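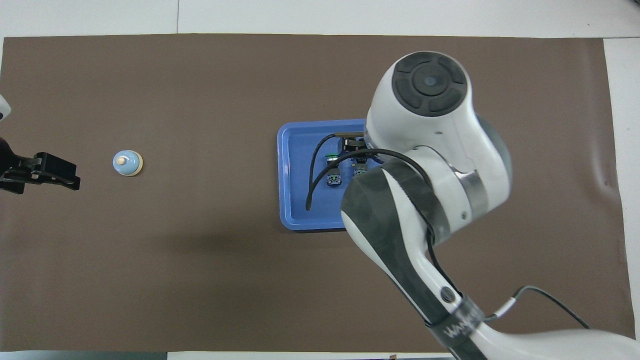
Plarnura has set its robot budget for the coming year, and it's great news for the Cunari workshop! The plan covers 4 more two-armed benches, with Sandhu supplying the arms and Clornance the grippers. Spare cables get their own line this time (hooray), and 50 trays for small parts are on the list too.

Each bench will do the same sort of work as now, picking up little parts and moving them in and out of a tray.

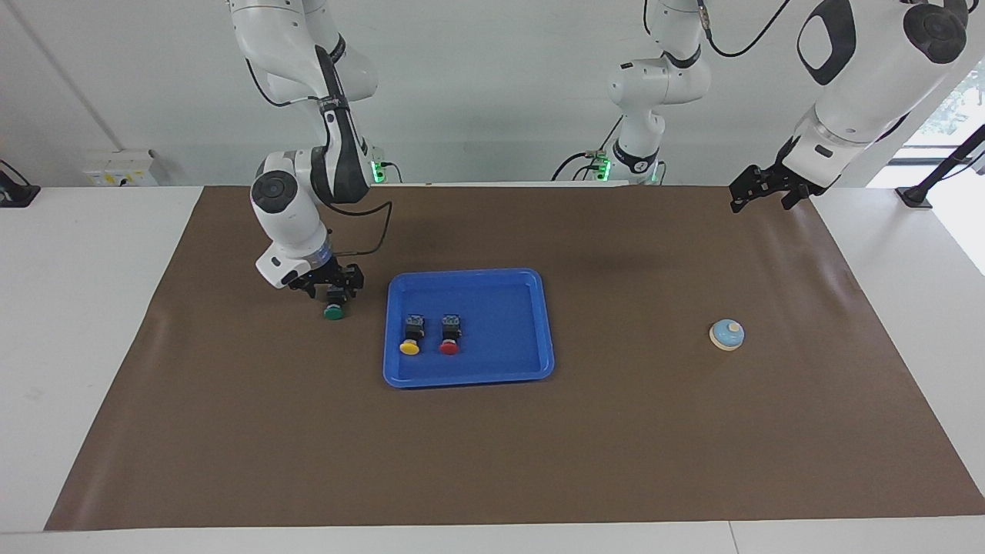 When will the order go in?

Quotes are due back by the end of November, and the order goes in at the start of December.

Posted 10/6/18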